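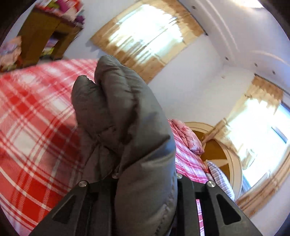 About Dekeck Alterations & Repairs

Small shop, Rainer Street, Beltmont. Coats, zips, hems, sleeping bags, ski pants. Been at it 11 years now, started in the back of the old Bratville dry cleaners with 2 machines and a folding table. Moved when the rent went up.

What we do

Mostly winter jackets, if you go by the rack. Torn shells, dead zippers, cuffs chewed by the dog. Down top-ups too, colour matched thread where we can get it. Grey and navy are easy. Odd greens take a bit longer, we have to order in.

Also school uniforms (Beltmont Primary and Bratville High), curtains, the odd tent fly. No leather, sorry. No wedding dresses in February, thats our busiest month and we won't rush one.

Prices

Hems from $11. New zip in a jacket, up to $80 depending on length and lining. Quote first, always. If its not worth fixing we'll tell you at the counter and you pay nothing.

Turnaround

Usually a week. Longer once the cold sets in. Please wash things before you bring them, especially anything down-filled, or we have to send it out and the cleaning goes on your bill.

The building

We took over the shop at 900 Rainer Street on 5/1/18. Used to be a shoe store, you can still see the old lettering on the side wall if the light's right. Parking behind, enter from the lane. Step at the front door, ramp at the back, ring the bell and someone will come thru.

Uncollected items

Kept for 2 months after we phone you. After that they go to the Bratville coat drive. Check your ticket has the right phone number on it before you leave.

Drop-offs

Any time we're open, no appointment. Fittings need one. Call or come by the counter.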